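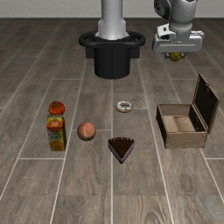
**Figure 1.** The kit rendered in the simulator: the arm holds a small round fruit while the other food items and the open wooden box remain on the floor.

### 4.2 The simulated pick-and-place package

The second product in our review is Flirivon, a simulation kit sold by Clundorcombe to laboratories which want to test a manipulation policy before they buy an arm. The kit contains a robot model, a library of food and household objects, and a task editor in which the user writes the instruction in plain text. We used the version released in June and changed none of the default physics settings.

For our trials we selected the task family that the vendor calls "box packing". The robot has to grasp a named item, carry it to the wooden box with a hinged lid, and release it inside. The difficulty comes mostly from the variety of shapes. A juice carton is tall and has flat sides, a peach is round and can roll away, and a slice of cake gives the fingers only a narrow region where the grasp is stable. The donut is low, so the gripper must come very near to the floor before it closes.

We ran 400 episodes with the reference policy which is delivered together with the kit. An episode was counted as a success when the named item was at rest inside the box at the time limit. By this measure 353 episodes succeeded. We repeated the complete set on a second workstation and obtained the same number, so we consider the simulator to be deterministic under a fixed seed — a property that the other two products did not show.

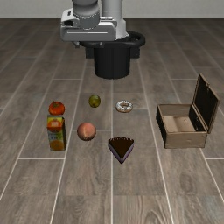 The layout of the items is drawn again for every episode, but the editor permits them to be placed very close to each other, and even one on top of another. The manual does not describe this behavior. We first supposed it was an error in our configuration file. The support desk of Clundorcombe confirmed that it is intended and can be switched off with one parameter. We left it on, as the same setting was used in the earlier comparison by the Pasaribu group, and we wished our results to be readable next to theirs.

Rendering quality was sufficient for our purpose. The wood grain of the floor is detailed, and the shadows under the objects are soft. The license is less convenient. It covers three workstations, and each additional machine must be requested by e-mail. Boniswood, the third product, has no such limit, but its object library is much smaller and contains no food. We discuss this difference in Section 4.3, together with the time needed to install each package on a clean machine.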